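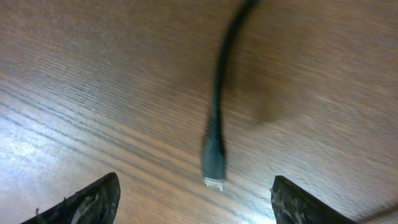

Spent the afternoon at the Kiltadier open day. They had the cable handling work running on a wooden table and let people get close to it. Posting a few notes while I still remember them.

The group there works on cords and plugs only. Sneha Nishad ran the demo and said they picked cable because it never hangs the same way twice. A box stays a box. A cord swings when the arm moves, so the arm has to deal with where the plug is now.

The controller is called Kwok. They have logged 3,297 tries with it so far and counted 2,641 as good. She put both numbers on the wall and left them there all day. I liked that.

Each session was 15 minutes and then the next group came in. I stayed for two.
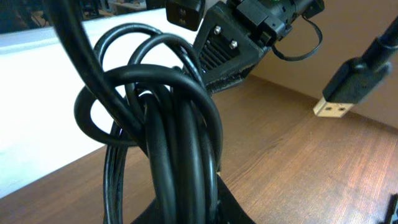 Someone asked why they don't tidy the cords first. Sneha said a tidy setup was last year's project, Cladum, and it only taught the arm to handle tidy cords. The new one has to cope with loops and tangles.

Someone else asked about USB plugs and which way up they go. She said orientation is still the hardest part and they have a separate set of 600 tries just for that.

The fingers are the part they swap most. The pads get scuffed up. Pakari makes the replacements for them and had a small stand by the door with the older shapes laid out.

Parking was fine. Coffee ran out before three. They are doing another one in May and you have to sign up ahead of time. I'll post the link when they send it.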